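Forum Citent > Préhension et vision > Pinces instrumentées portatives

Caméra embarquée sur pince portative : le carter et le bloc marqueur occupent trop d'image, changer d'optique ou déplacer la caméra ?

Posté par mt_delta, le 6 août

Bonjour,

Nous comparons deux pinces portatives pour l'enregistrement de démonstrations de saisie, avec rejeu ensuite sur un bras six axes. La première est une Omcombe à mors parallèles, la seconde un montage maison sur base Grunelov. Même contrôleur d'acquisition dans les deux cas, même cadence, même opérateur autant que possible. Le critère principal est la stabilité de la pose estimée, le taux de saisie réussie au rejeu ne vient qu'après.

La caméra est fixée derrière les mors, avec une optique fisheye. Sur les séquences tournées dans notre salle d'essai avec la pince grise, l'odométrie visuelle décroche sur 18 séquences. Sur l'autre, je n'en ai que 2, mais le champ est plus étroit et l'on perd l'objet dès que la main se rapproche du plan de travail. Je n'arrive donc pas à départager ce qui vient de l'optique et ce qui vient de la mécanique. 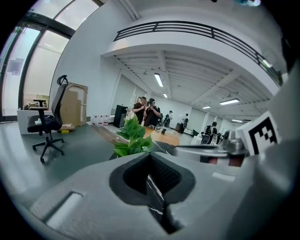

Pour l'odométrie, je n'applique actuellement aucun masque. Les points d'intérêt sont extraits sur toute l'image, puis filtrés par RANSAC. Une part non négligeable des points retenus tombe sur la pince elle-même : le carter gris prend toute la moitié basse, et le marqueur carré noir et blanc, à droite, fournit des coins très contrastés qui ne bougent pas par rapport à la caméra. J'ai aussi des points sur les deux personnes qui tiennent leur téléphone au milieu de la salle, mais ceux-là sont peu nombreux et je les crois correctement rejetés.

Trois pistes envisagées :
– remplacer le fisheye par une optique plus fermée ;
– avancer la caméra d'environ 13 mm pour réduire la surface occupée par le carter ;
– garder l'ensemble et masquer.

La deuxième m'oblige à refaire l'étalonnage main-œil et à réimprimer le support. Quelqu'un a-t-il comparé ces options sur une même pince ? Je précise que l'étalonnage intrinsèque a été fait avec un modèle fisheye à quatre coefficients, erreur de reprojection correcte au centre, nettement moins bonne dans la couronne extérieure.

Réponse de axe6_lr

Masquez d'abord. Tant que le masque n'est pas en place, la comparaison entre les deux pinces n'a pas de valeur, vous mesurez surtout la proportion de points solidaires de la caméra.

Procédure que nous utilisons sur un effecteur Le Roux de géométrie proche :

Prenez une image de référence, mors ouverts, et détourez la partie fixe à la main : carter, ouverture centrale, bloc du marqueur. Dilatez le contour de quelques pixels. Ajoutez la couronne noire de vignettage, dont le bord génère de faux coins sur certains détecteurs.

Pour la partie mobile, prenez l'union des silhouettes entre mors ouverts et mors fermés. Chez vous, la pièce métallique à gauche du marqueur est probablement à traiter de cette façon si elle se déplace avec l'ouverture. À vérifier sur la pince, je ne peux pas le déduire d'une seule vue.

Appliquez le masque avant l'extraction, pas après l'appariement. Si le nombre de points est plafonné par image, ceux de la pince consomment le quota et le filtrage en aval ne les rend pas.

Conservez en revanche l'image complète pour la détection du marqueur. Les deux traitements doivent partir de la même source, avec deux masques différents.

Sur le fond : avec une moitié haute aussi fournie, je ne fermerais pas l'optique. Les montants des baies vitrées, la rambarde de la mezzanine et les luminaires du plafond sont des structures fixes et contrastées, réparties sur une large ouverture angulaire. C'est ce qui contraint le mieux la rotation. Avec un champ étroit, vous verrez surtout le plateau noir veiné dès que la pince descend, et les veines fines sont un mauvais support pour l'appariement.

Surveillez par contre l'exposition. Le haut à gauche est lavé par la lumière du jour. Si l'exposition automatique est active, elle varie quand la pince pivote vers les vitres et les descripteurs ne sont plus comparables d'une image à l'autre. Exposition fixe, temps court, gain bloqué. Quitte à perdre les vitres.

Réponse de fisheye_contrarie

Même souci ici, on a changé de caméra et ça marche mieux. Par contre je ne sais pas dire si c'est l'optique ou le capteur, on a remplacé les deux en même temps. Regardez aussi si le câble ne tire pas sur le support.

Réponse de nodal_k

D'accord avec axe6_lr pour le masque, un peu moins sur la conclusion.

Le fisheye n'est utile que si la couronne extérieure est correctement étalonnée, et l'auteur indique que ce n'est pas le cas. Les luminaires et la rambarde vont alors entrer avec une erreur angulaire systématique. Je reprendrais l'étalonnage avec la mire amenée jusqu'au bord du cercle utile, en plusieurs inclinaisons. Notre dernier jeu comportait 1 189 images avant tri, ce qui était excessif, mais l'erreur en périphérie est devenue comparable à celle du centre.

Pour l'avance de la caméra : le gain en surface est réel, mais le marqueur va se rapprocher du bord du champ ou en sortir. S'il sert à mesurer l'ouverture des mors, vous dégradez cette mesure pour améliorer l'odométrie. Refaites la simulation en CAO avant d'imprimer quoi que ce soit.

Enfin, comparez les deux pinces avec la même optique. Sinon l'essai porte sur deux variables.

Commentaire de mt_delta

Merci. Masque statique en place depuis ce matin, avant extraction, vignettage compris. Sur les séquences fautives de la pince grise, il en reste 2 qui décrochent, toutes deux pendant une rotation rapide vers les vitres. Je passe en exposition fixe puis je reprends l'étalonnage en périphérie. L'optique de la Grunelov sera remplacée par le même fisheye, essais prévus en octobre.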